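Plastic stools — questions we keep getting

Luvevside household page, answers by Elli. Last touched in November, ask at the desk if something's missing.

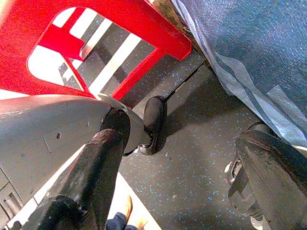
How do I clean a molded plastic stool?

Warm water, a drop of dish soap, soft cloth. Rinse, wipe, done. Flip it over and do the underside too, the dust up there is worse than you think. Corners of the cutouts — old toothbrush.

Can I use scouring powder?

Please don't. It takes the shine off and then dirt sticks faster than before. Same goes for the green side of the sponge.

Black shoe marks?

Baking soda paste on a damp cloth, small circles, rinse. If that doesn't do it try a white eraser, the school kind. Leave the melamine sponges for last, they dull glossy plastic. Test underneath first.

What about crayon and marker?

Crayon: a little cooking oil, then soap. Washable marker: soap alone. Permanent marker: rubbing alcohol on a cotton pad, quick wipe, rinse right away. Tyyne Koivisto got a whole signature off hers this way but said it took three goes and some of the pen stayed in the scratches.

Sticker residue.

Not a question but ok. Hair dryer on low, peel slowly, oil for the glue, soap for the oil. No knives, no razor blades. I have seen the results.

Is it OK to stand on one?

Depends on the stool. Look underneath for a load marking, or in the leaflet if you still have it. No marking, no leaflet — sit on it, don't climb on it. For the top cupboard use a proper step with treads. Socks on smooth plastic is a bad combination either way.

How much weight will it hold?

See above. We can't tell you from a phone call, sorry. Two stools that look the same can be made quite differently.

Mine wobbles. Is it broken?

Try it on a different bit of floor first. Kitchen floors are hardly ever level. If it still rocks, turn it over and look for a missing foot pad or something stuck to one leg. Felt pad under the short leg fixes a small wobble. If a leg has bent or there's a crack, stop using it.

Where do cracks start usually?

Inside corners. Anywhere a bar meets a side, and around the edges of cutouts. Run a fingernail along, you'll feel a crack before you see it. White lines in colored plastic are worth a second look too, that can be the plastic getting stressed. Do this a couple times a year, more if kids are jumping on it.

Can I glue a cracked stool?

For holding a plant, sure. For a person, no. Most of these plastics don't take glue well and the joint lets go with no warning. Tapio Savolainen wrote in to say his has held for years with a metal plate and bolts. Good for Tapio. Still no.

My red one is going pink!

Sun. Reds fade quick by a window or out on a balcony. You can't really bring it back. There are restorer products for car trim that make it darker for a while, but they can leave the seat slippery so I wouldn't. Move it to the shady side or swap it around with another one every so often.

Can it stay outside over the winter?

Better not. Cold plastic gets brittle and somebody always sits down hard in March. Garage or stairwell is fine. If it has to stay out, tip it on its side so water doesn't pool and freeze.

Will it scratch my floor?

Not by itself, mostly. It's the grit under the feet that does it. Wipe the feet when you sweep. Felt pads on wood, rubber ones on tile. Felt gets filthy in a kitchen so change them when they go flat.

Where should I keep it when noone's using it?

Under the table if it fits, pushed right in. Second choice is beside the fridge. Not in the doorway, not at the bottom of the stairs, and keep it clear of the stove and the radiator — plastic warps slowly and you only notice when it won't sit straight.

Can I use it in the shower?

Only if it's sold for that. An ordinary one has no drainage in the seat and the feet slide on wet tile. Orvokki Huttunen at the Greditley desk has the list of bath stools, ask her, she's in Friday mornings.

Can I stack them?

If they were made to stack. Wipe the seats first or you'll get rings. If two are jammed, don't pull straight up. Put some soapy water down the sides, wait, then twist a little. Warm room helps.

Can I paint one?

You can. Needs a light sanding, a primer made for plastic and thin coats. It will chip on the edges where hands and heels go. Leave the feet and the underside alone so you can still read any markings.

Does it go in recycling?

Usually not in the kitchen packaging bin, it's not packaging. Hard plastics at the waste station, check what yours accepts. If its still sound give it away instead, the Malance swap shelf takes stools as long as they're clean and all the legs match.

Do you sell spare feet?

No, but bring an old one along and we'll tell you the size. Hardware stores carry most of them in packs. Measure the leg on the outside, not the hole.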